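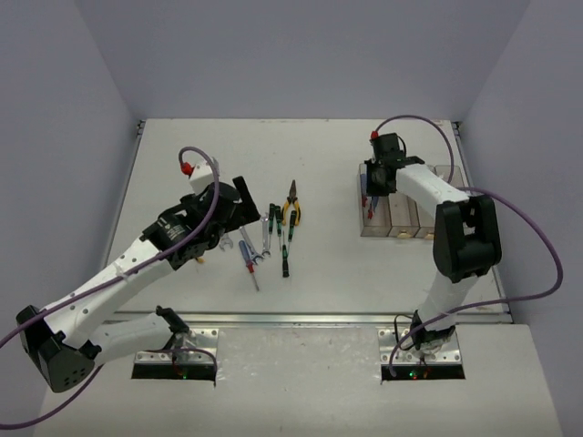

Hand tools in the middle of the table, amber bins at the back. The distance between the two is the whole subject.

Kemelier Bench Tidy
README

Overview

Kemelier Bench Tidy is a collection of recordings about putting hand tools away. It covers pliers, screwdrivers and wrenches, a white tabletop, and a row of see-through amber bins. The tools start in a heap. The bins are where they are supposed to end up. Anyone who has ever shared a garage with another person will recognize the problem and may want to skip to the section on disagreements.

The collection is one of 3 in the Kemelier set. The other two deal with desk drawers and with gift wrap, and have their own READMEs, the second of which is longer than it has any right to be.

What you get

- 80 recordings, each covering one attempt at sorting one heap
- a sheet of starting layouts, one line per heap
- a sheet of outcomes, one line per tool
- the sorting rules, in the version that was in force at the time
- a notes file, which is mostly grumbling but does contain two corrections

The outcomes sheet is the one most people want. It lists each tool by its short name, the bin it went into, and the bin it should have gone into. These are separate columns for a reason you will come to understand.

The tools

There are 13 tools in the Stekura box, which is what the heaps are drawn from. A heap never uses all of them. The box was bought as a job lot and matches about as well as you would expect: some of the handles clearly belong to the same family and the rest married in.

Pliers. Yellow-and-black handles. Easy to spot from anywhere in the room, which makes them the tool you would least expect to go missing. See Known problems.

Screwdrivers, green. Black-and-green handles, in more than one length. The layouts sheet calls them G-short, G-mid and G-long. The names only make sense when they are side by side, so if you are looking at a heap with one green screwdriver in it, go by the sheet and trust nobody's eye, including your own.

Screwdriver, blue. Blue handle, with a red band on the shaft. We call it Blue. It tends to get picked out first by people asked to describe a heap, then put away last by the same people.

Wrenches. Silver, and forever hiding under each other. When two wrenches cross, the sheet records the top one first. When they do not cross, it records the left one first, left meaning left as you face the bins.

The heap

A heap is a loose group of tools near the middle of the table. The rules for making one are short:

- Tools may touch.
- Handles may point any way they like.
- Nothing hangs over the edge.
- No lining things up by size. It happens without anyone meaning to, and it makes the heap look like a store display.

The last rule was added after the first 8 recordings, which are still in the collection and have their own tag, "neat". They are perfectly good recordings of people being unable to make a mess on purpose. If your interest is in realistic clutter, filter them out. If your interest is in human nature, start there.

The bins

The bins are translucent, with an amber tint, and stand side by side toward the back wall. Tint matters more than we thought it would. You can tell there is something in a bin without being entirely sure what, so the outcomes sheet was filled in by tipping each bin out at the end of a recording and looking.

Bins are numbered from the left as you face them. The numbers are not written on the bins. We did try stickers. The stickers became part of the heap.

Sorting rules

Bin 1: pliers, and anything else that squeezes.
Bin 2: screwdrivers, all colors.
Bin 3: wrenches.
Bin 4: everything else, up to and including things that were never meant to be on the table.

Handles go in first whenever the tool allows it. A tool resting across the top of two bins is not put away, however pleased it looks with itself. A tool in the wrong bin counts as put away but wrong, and gets a W in the outcomes sheet. A tool dropped beside the bins gets an F, for floor, even though it is still on the table. The letter was chosen early and we have all made our peace with it.

Disagreements

Two people checked every outcome separately and compared notes over coffee. They agreed on wrenches. They agreed on screwdrivers, apart from one long argument over whether a shaft sticking up well past the rim means the thing is in the bin or merely visiting it. The ruling was that if it stays there, it is in. The argument is preserved in the notes file in case you want to reopen it, and we would ask you not to.

Versions

The Dutthorpe version is the first one. It has three bins in the rules, no bin for oddments, and a great many tools labeled "unclear".

The Toivonen version is the current one, put together in December. It adds Bin 4, the "neat" tag and the separate column for where a tool should have gone. Results from the two versions should not be put in the same table. People will do it anyway, so please at least say so in a footnote.

Known problems

- The pliers are missing from a handful of layouts in the sheet and present in the recordings. Believe the recordings.
- G-short and G-mid were swapped in part of the Dutthorpe version. This has been fixed in Toivonen and left alone in Dutthorpe, as a sort of historical monument.
- Small wrenches are undercounted in heaps where something larger is on top of them. If you need an exact tally, use the tip-out results.
- Pale walls and a white tabletop are hard on silver tools. Wrench edges can wash out, and no setting we tried made everyone happy.

What it is good for

Finding out which tool in a pile gets dealt with first. Comparing ways of describing clutter. Checking whether a set of sorting rules survives contact with an ordinary pair of pliers.

It is not much use for judging how long tidying takes, as the recordings stop when the last tool is down and leave out all the standing back and admiring. Nor does it say anything about real toolboxes, where Bin 4 would need to be considerably larger.

Changes and corrections

Send corrections with the recording number and the short name of the tool. "The green one" is not a short name. Corrections are folded in with the next version – when there is a next version – and listed at the bottom of the notes file, under the grumbling.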